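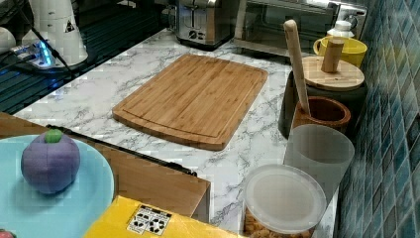
添付1:カウンター全景(まな板、奥にトースターとオーブントースター)

件名:竹製まな板が平らに置けない/カウンター右側の配置について
受付番号:332
依頼者:Corina Steiner(Skotenura 共用キッチン)
担当:Gebhard Hollenstein
状態:経過観察

【依頼内容】
竹のまな板で野菜を切るとカタカタ動きます。大理石模様の天板の上で、手前の角を押すと反対側が少し浮きます。溝のある面を上にして使っています。もう一点、タイル壁側に物が並んでいて、オーブントースターの扉を開けるときに黄色いマグに当たりそうです。並べ替えてもよいでしょうか。

【9:20 Hollenstein】
写真を確認しました。次の点を教えてください。
・裏返しても同じように動くか
・洗ったあとの乾かし方
・天板のほかの場所でも動くか

【10:05 Steiner】
裏返すと動きません。ただし中央がわずかに高くなります。乾かすときは、いつも寝かせたままです。シンク寄りに移しても同じでした。

【10:40 Hollenstein】
天板ではなく、まな板の反りと判断します。定規を当てて隙間を測ってもらえますか。

【11:15 Steiner】
一番広いところで約3ミリです。割れや剥がれは見当たりません。

【11:30 Hollenstein】
交換はまだ不要です。次の手順でお願いします。
1. 両面を水で軽く湿らせ、布巾で拭く
2. 立てかけて、風の通る日陰で一晩乾かす
3. 翌日、隙間を測り直す
4. 使うときは下に固く絞った布巾を敷く
食洗機と直射日光は避けてください。オーブントースターの上に立てて乾かすのも不可です。

配置の件は、並べ替えて構いません。マグと白いボトルは吊り戸棚へ移してください。竹蓋のキャニスターと木の道具立ては壁に寄せ、扉の前を空けます。道具立てに長い柄のものを入れる場合は、柄が扉の側に倒れない向きにしてください。半透明のカップと、食品の入った丸蓋の容器は手前のままで問題ありません。

【金曜 8:50 Steiner】
一晩立てて乾かし、測り直したところ1ミリ弱でした。布巾を敷けば動きません。マグとボトルは戸棚に移しました。キャニスターも寄せたので、扉は下まで開きます。木の道具立ては底に水の輪がついていたので、拭いてから戻しました。

【金曜 9:10 Pfister】
横から失礼します。金曜の夕方に使う班です。まな板を立てる場所が決まっていないので、先週もまた寝かせてありました。スタンドを買ってもよいですか。

【金曜 9:35 Hollenstein】
備品費から出せます。幅の狭いもので、板の厚みに合うか測ってから注文してください。届くまではトースターの右の壁ではなく、シンク脇の水切りに立てる形で統一します。14日後に再度隙間を測り、3ミリ以上に戻っていれば交換扱いとします。

次回作業:隙間の再測定(Steiner)、スタンドの注文(Pfister)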